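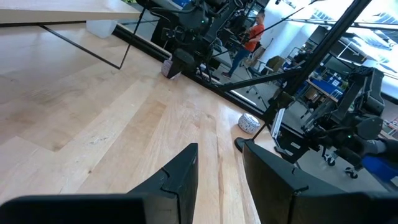 Server colocation is an arrangement in which a customer places its own computing equipment in a building operated by another company. The operator supplies floor space, electrical power, cooling, network connections and physical security, while the customer keeps ownership of the machines and remains responsible for the software that runs on them. It differs from dedicated hosting, in which the hardware belongs to the provider.

Space is commonly sold by the rack unit, the rack, the locked cage or the private suite. Contracts usually state a limit on power draw, and in many facilities power accounts for a larger share of the monthly charge than space does. Network service may be included, or bought separately from carriers present in the building.

Cooling and cable management
Most facilities separate the cold air drawn in by the servers from the warm air they give off. Cables that pass through a floor or cabinet panel leave openings through which cold air can escape, and these are closed with brushes, foam or molded seals. Rubber is a common material for such parts. A thick black rubber ring with a rounded rim and an inner wall sloping toward a central opening, as shown, has the general form of a large grommet, although rings of similar outline serve many other purposes. Dust shows readily on black rubber, and light specks, likely dust, can be seen on the rim. 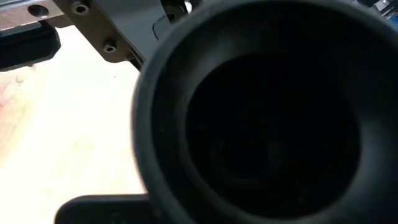
Example of a regional operator
Kollham, a regional operator, opened its first hall with 25 racks and later added a second site at Hasedside with 3,000 square feet of usable floor. The Hasedside site was planned by Karthik Hettiarachchi and is linked to the older hall by two fiber routes — one leased from the carrier Flirnetti, the other owned outright. Customer contracts run for one or three years.

Remote hands
Many operators offer a service known as remote hands, in which staff on site restart machines, replace drives or check cables at the customer's request. At Kollham it is billed in units of 15 minutes.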